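Unside Forum > Student projects > Simulation and control

Simulated arm knocks the object away before the fingers close

Posted by Moges

I'm in a second-year robotics module and our group project is a tidy-up task in simulation. The arm has to pick thin objects off household furniture and put them in a bin. We chose a bathroom room set because no other group had taken it. The arm is a Franka with a parallel gripper, and the first target is a thin black object lying across the closed toilet lid.

We get good plans down to just above the object. On the last part of the descent one finger often touches it first and it slides or rolls off the lid. Out of 200 trials we had 40 clean picks. The script sends the arm to the pre-grasp pose, waits, then goes straight down and closes. This is the pre-grasp pose with the gripper over the lid:

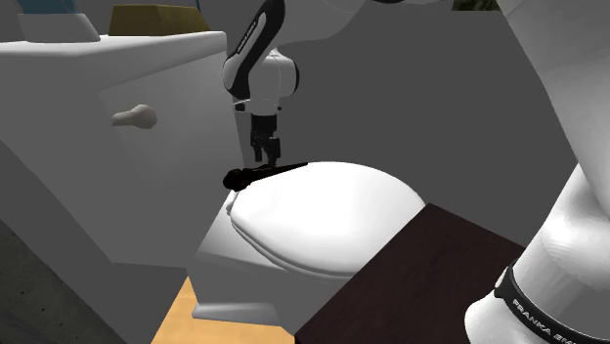 Serkine wrote:

Check the yaw before you change anything else. For a long thin thing the fingers need to close across its short side. If your script takes the orientation from the bounding box, it may be using the world-aligned box, and then the angle is wrong whenever the object lies diagonally. Use the object's own axes. We had the same fault in our club entry last April and lost two evenings to the controller settings, which were fine.

Also print the contact pairs at each step, so you know which finger touches first and whether it touches the object or the lid. The lid is curved, so a fixed height offset that works in the middle will be wrong near the edges.

Urkow wrote:

Just turn the friction up.

Moges wrote:

Tried friction already. It stayed put a bit more often, but then it stuck to one finger and swung round. The yaw was wrong, as Serkine said. I was reading the world box. I've changed that and opened the fingers wider before the descent. We have also added a stick to the object set. It's rough and has a small twig on one side, so its collision shape is more awkward. The gripper view with the stick between the fingertips:

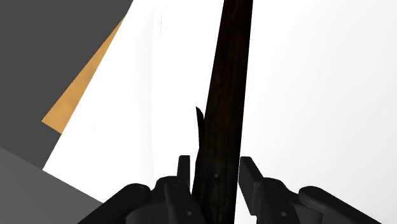

Serkine wrote:

With a shape like that, look at the collision mesh and not only the visual one. A single convex hull will fill in the space between the twig and the main part, so the finger hits something you can't see. Split it into several convex pieces. Ours went from one hull to a handful and the odd contacts stopped.

I would also pick the grasp point away from the twig. Sample points along the long axis, throw out any where the width is more than the gripper can open, and take the one nearest the centre of mass.

Moges wrote:

It was a single hull. Split it this afternoon and ran the full set again overnight on the lab machine, 600 trials over all the objects, 372 clean picks. Most of the failures left are near the edge of the lid, so the height offset is next. Marking this as solved for the yaw part and I'll start a new thread if the offset gives trouble.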